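ELEC 110 Workshop Practice
Handout 4: Sorting and storing hookup wire
Tulville campus, electrical workshop

Read this before the March practical. Bring a copy with you, as the marking sheet refers to the section headings.

Why it is in the course

Most of the small wiring faults we see in first-term projects start at the bench. A student pulls a length out of a mixed pile, nicks the insulation on the way, and fits it anyway. Sorting offcuts is dull work but it takes little time once you have a method, and the wire is good for another job afterwards.

Offcuts longer than 222 mm are kept. Anything shorter goes in the copper recycling tub by the door. Lengths over 400 mm are coiled before they are put away.

What you need

A clear bench with a hard, smooth top. One open basket for each colour of wire you expect to find. Side cutters. A steel rule. A soft cloth for wiping down at the end.

The stores carry both the Humarico and the Storkus baskets and either will do. Do not use the deep Ikeda tubs for wire. They are for fuses and terminal blocks, and wire left in the bottom of them gets forgotten.

Untangling

Lay the whole tangle on the bench and spread it gently with your fingertips until you can find some free ends. Never pull on an end to see where it goes. Pulling closes the loops and turns a loose tangle into a knot.

Pick one colour and stay with it. Follow it from a free end back into the pile, lifting other strands over it as you go. When it comes away, put it straight into its basket and go back for the next length of the same colour. Change colour only when the first one is finished.

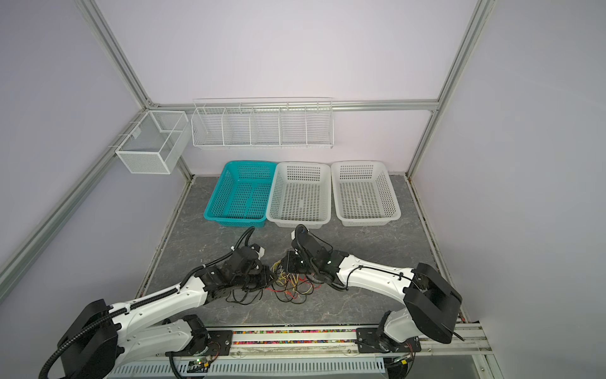
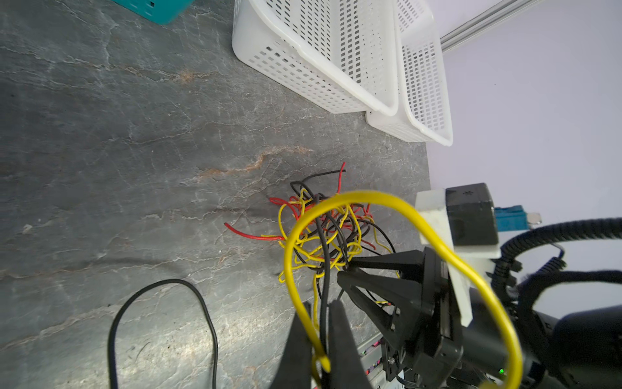
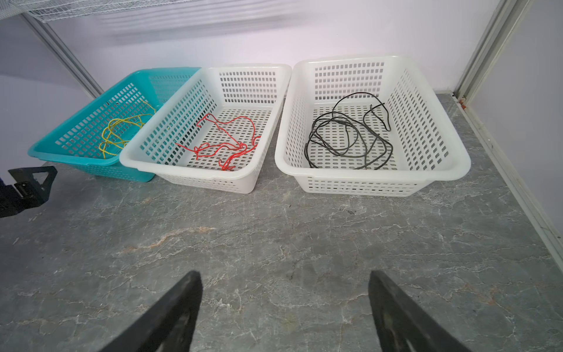
Colour coding on the bench follows the low-voltage DC convention used in all our practicals. Red is positive supply, black is common, and yellow is signal. The basket a wire goes into is decided by the insulation colour alone, whatever the wire was last used for. It doesn't matter which basket takes which colour, provided each one holds a single colour, as with the yellow in the teal basket and the red and black in the two white ones in the last picture. Perforated sides are preferred because you can check the contents from the side, and dust and clippings fall through. Set the baskets in a row at the back of the bench and leave the front clear for working.

If you find a wire with two colours (a stripe or trace), sort it by the wider colour and note it on your sheet.

Checking each length

Run the wire between finger and thumb. Stop at any kink and look at the insulation on the outside of the bend. A gentle wave can be left as it is. A sharp bend should be eased out by hand, and if the insulation has whitened or split, cut the wire there and measure both pieces again.

Look at both ends. Trim any frayed strands square. Do not strip the ends at this stage, as strip length depends on the terminal and will be covered in Handout 5.

Putting away

Coil long lengths loosely around your hand and lay them flat in the basket. No tape and no cable ties. Wipe the bench and pick up loose strands, including the fine ones, which will go through a sock and into a foot.

Assessment

The exercise is worth 2 marks, awarded on the state of the baskets and the bench when you call the demonstrator over. Speed isn't marked. You may have 2 attempts in the same session.

Baskets go back to the stores window by 4:30 pm.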